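Automação Aplicada – Notas da aula 8
Avaliar um kit comercial: o caso Lightfoot

Leitura prévia: a ficha técnica do fabricante e o relatório de Phyllis Mellor sobre os ensaios de janeiro. Quem só leu a ficha técnica vai ter dificuldade em acompanhar a segunda parte.

1. O que está à venda

A Tistmont propõe o Lightfoot como um conjunto completo para ensinar tarefas a um braço robótico por demonstração: uma pinça de mão com câmara, marcadores fiduciais para a calibração, software de tratamento e um ano de assistência. O operador executa a tarefa com a pinça na mão, o sistema grava, e o braço aprenderia a partir daí. Reparem no condicional. A brochura usa sempre o presente do indicativo.

O preço de entrada não inclui o braço. Também não inclui as horas de quem demonstra, que na proposta aparecem como «esforço marginal do cliente». Voltaremos a esta expressão na secção 3.

2. Os números da brochura

O fabricante anuncia 2503 demonstrações recolhidas e 13 tarefas dominadas. Falta saber o que conta como demonstração (as falhadas entram?) e o que quer dizer «dominada». Evie Pearce pediu a definição por escrito e recebeu uma segunda brochura.

Segundo o relatório de Mellor, quase 300 gravações foram postas de lado por perda de seguimento da pinça. A Tistmont atribui o problema à iluminação das instalações do cliente. Pode ser. Mas um produto vendido para «qualquer espaço de trabalho» tem de aguentar lâmpadas fluorescentes no teto, janelas grandes e pessoas a circular.

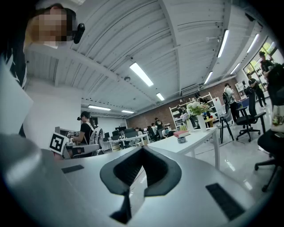 Convém também distinguir o desempenho da pinça do desempenho do braço. Uma gravação limpa prova que a mão humana fez bem a tarefa e que o registo ficou utilizável. Sobre o que o braço fará depois, diz muito pouco – e é o braço que o cliente quer pôr a trabalhar.

3. Custos que a proposta não mostra

Formação de operadores. Recalibração sempre que se muda a bancada. Revisão manual das gravações. Substituição das peças de borracha dos dedos, cuja duração não vem indicada em lado nenhum. A Grodudton, que vende um kit concorrente, também omite este último ponto, pelo que a comparação direta de preços vale o que vale.

4. Trabalho para a próxima aula

Redigir uma carta à Tistmont, uma página no máximo, a pedir os dados em falta. Indicar que resposta vos levaria a recomendar a compra e que resposta vos levaria a recusá-la. Cartas que peçam apenas «mais informação» serão devolvidas sem nota.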